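FOR RELEASE IN JUNE

Grunura opens a sorting and packing room in Utholm, and you're invited in

UTHOLM — I've been putting off writing this because I kept wanting the room to be tidier first. It still isn't, so here goes! Grunura, the little mail-order shop I run for people who keep houseplants and like to organize their odds and ends, finally has a proper room of its own. We open the door to visitors in June, from 2 in the afternoon, and there's no ticket and no sign-up.

If you've ordered from us before, you know we started with one shelf and a lot of tape. Back then every order went out from a kitchen counter, and dinner had to wait until the last parcel was closed. We now send out 89 different small items, from plant labels to lidded boxes for seeds, and a kitchen counter just won't hold that (believe me, I tried). The new place is on the ground floor of the old Giannakopoulos building, which a lot of people in Utholm will remember as the curtain store.

What I wanted most was one long surface where you can spread everything out and stand on either side of it. Sorting goes so much faster when you can see it all at once. So the worktable got the middle of the room, and clear plastic containers go on it, because I like to know what's in a box without opening it. I also wanted a spot for sitting down with a cup of coffee and going over the order list, and that's how the round black marble table came to live with us. I found it secondhand in Nistberg and it weighs a ton. I love it. 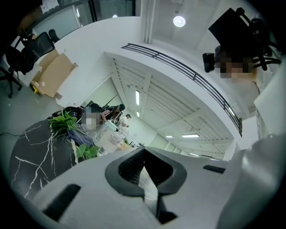
Sorting at the worktable, with the black marble table and some greenery closer by. Photo: Grunura

The greenery was a must, by the way. A shop for plant people without a few leaves around would feel pretty sad. The office chairs came with us from the old place, and yes, a cardboard box or two will probably be on the floor when you visit. We reuse the boxes our supplies come in whenever they're still sturdy, so they tend to hang around for a while before they head out again.

So what can you do when you come by? The main thing is our drop-in sorting afternoons. Bring a drawer's worth of mixed-up bits — screws, buttons, beads, seed packets, craft supplies, whatever has been bugging you — and we'll help you get it into containers that make sense. You can borrow ours to try out a layout before you buy anything. There's room for 14 people in each session, and a session costs 18 dollars, with coffee and a set of blank labels included. Kids are welcome if they come with a grown-up who doesn't mind helping them pick beads up off the floor.

We'll also have a swap corner for cuttings. Put yours in a jar with the name of the plant on it, if you know the name, and take home something you don't have yet. Please check for bugs first!

Online orders carry on just as before, and local customers can now choose to pick up their parcel at the room and skip the shipping. Pick that option at checkout and wait for our message before heading over.

The entrance is through the yard, on the side facing the bike racks. There's one step at the door, and we keep a ramp inside, so ring the bell and we'll set it out for you.

Press visits and photos: write to the Grunura press desk through the contact form in our online shop and put "Utholm room" in the subject line. I read those messages myself, usually in the morning before the packing starts.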